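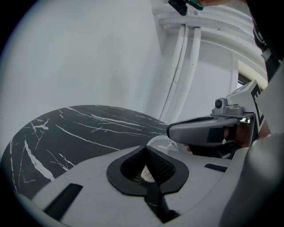 Buying Stone for Small Cafes: speaker notes

3 min read

OPEN
- Hi, thanks, quick hello. Phones off pls
- Who here has opened a cafe? Who has replaced a tabletop in year one? (wait for hands)
- My story: Kirnari, first place, tiny, bad chairs. Spent too much on the counter, nothing left for tables

COST
- Slide 2. Quote from Urrutia was $168 a top, Stavomo came in at $163. Looked like a no brainer
- It wasnt. Delivery extra, bases extra. READ THE QUOTE
- Ask for the price in the room, on its feet, level
- Don't rush this bit, people write it down

STAINS
- Lemon juice, wine, vinegar. Marble hates all three
- Dark polished tops: every fingerprint, every crumb. Pretty at 7 am, less so by noon
- Seal before opening. Then again, ask your supplier how often
- Tell the coaster story (short version!!)

SIZE
- Round seats 2 nicely, 3 if they like eachother
- Square ones push together. Sestico went all round, then had to turn away a party of 8 in November
- Mix them. Measure the doorway first

WOBBLE
- Heavy top, skinny base = coffee on laps
- Folded napkins are not a plan. Adjustable feet, check weekly

QUESTIONS
- If quiet, ask what they pay for repairs
- Leave handouts by the door, grab the clicker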